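Evenings with the Hand Grippers

Welcome to the gallery page for the Kurup home sessions! My name is Spyros Trajkovski, and for a good while now I have been helping people show robots how to do the small household things that the rest of us learned as children and never thought about again. We work in ordinary homes, with ordinary clutter, and usually after dark when everyone is back from work and has had something to eat.

The idea is simple enough. You hold a gripper in your hand, squeeze, and do the job with its two fingers instead of your own, while the camera on it records what you did. Our goal for the season is 2,000 recorded tries, and I will say right away that we are not there yet (but we are cheerful about it).

Getting comfortable

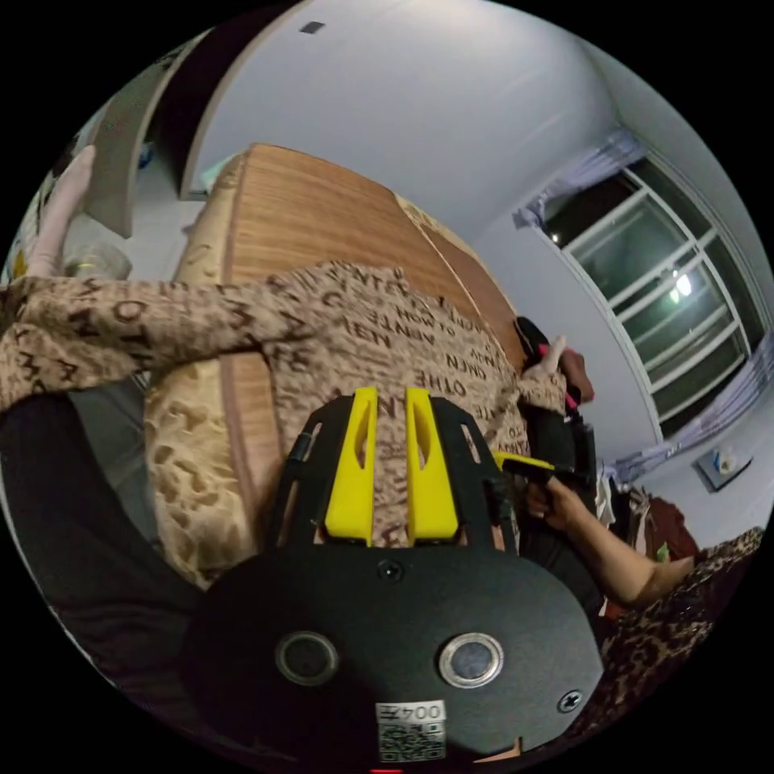 People always ask me how long it takes to get the feel of it, and my answer is that it depends on how stubborn your wrists are. Most of our newcomers grab too hard and too fast for the first 6 or 7 tries – I certainly did – and then something settles and they start moving the way they would if they were half listening to the radio. That easy, slightly lazy motion is the one we want to keep. Delovov, the little program we use for sorting the recordings, lets us throw out the jerky ones afterward, so I tell everybody not to fret over a bad grab.

Soft things

Cloth is my favorite lesson, and also the one that makes people sigh the loudest. It folds and slides and never sits the same way twice, so go in slowly, with the yellow fingers up against the fabric, and take your time before you squeeze.
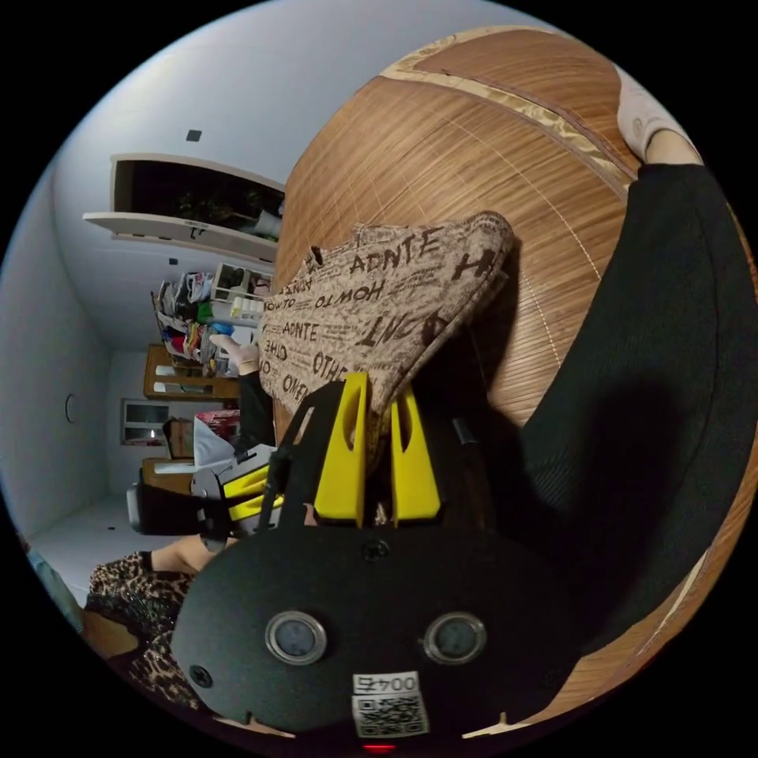
What comes next

We start on kitchen drawers in May, using the Floltix task list, and I would dearly love to have a few more patient pairs of hands along. If you have an evening free and don't mind repeating yourself, do write to me through the Nurnico contact page and I will find you a spot.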